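Notes from the takeout counter talk, May, typed up fast.

The owner of Venov does the bagging herself most mornings. Fried stuff, sweet rolls, 20 bags before opening. "White paper, twisted handles, open top. That's all I want," she says. Buys them 500 at a time from Tarigan. Used to get plastic, hated it. "Everything sweats in plastic."

Does she mix things in one bag? Sure. Two pieces side by side, flat on the bottom, never stacked. 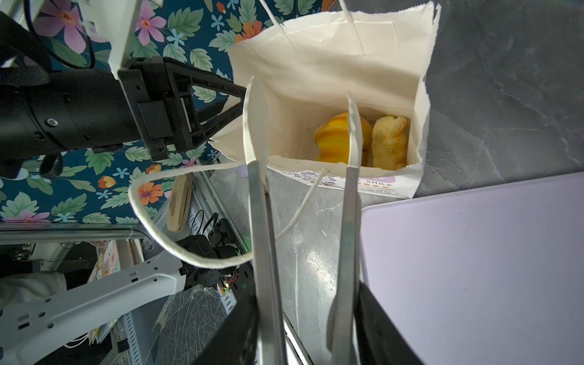

*Two to a bag, handles out of the way.*

Handles matter more than you'd think. They flop in over the food if you let them, so she pulls them wide first. Then the rolls, the lobed ones. Those dent easy. "You lower it. You dont drop it. Drop it and the customer gets a pancake."

She leaves the top open for 2 minutes, sometimes longer. No tape, no staples. Folding it over is teh customer's problem. 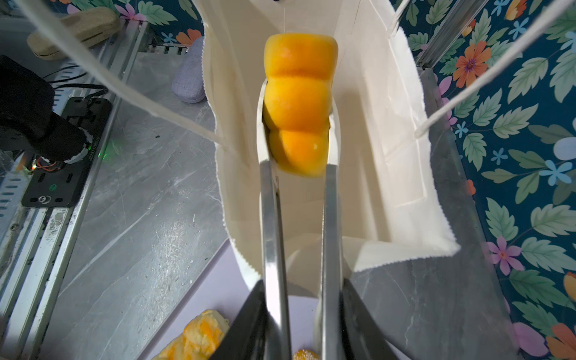
Over at Hitus they do it differently, and they told me an open bag is asking for stale rolls: fold it once, loosely, and it still breathes. She's heard that one. "Fine for them. They sell 35 a day."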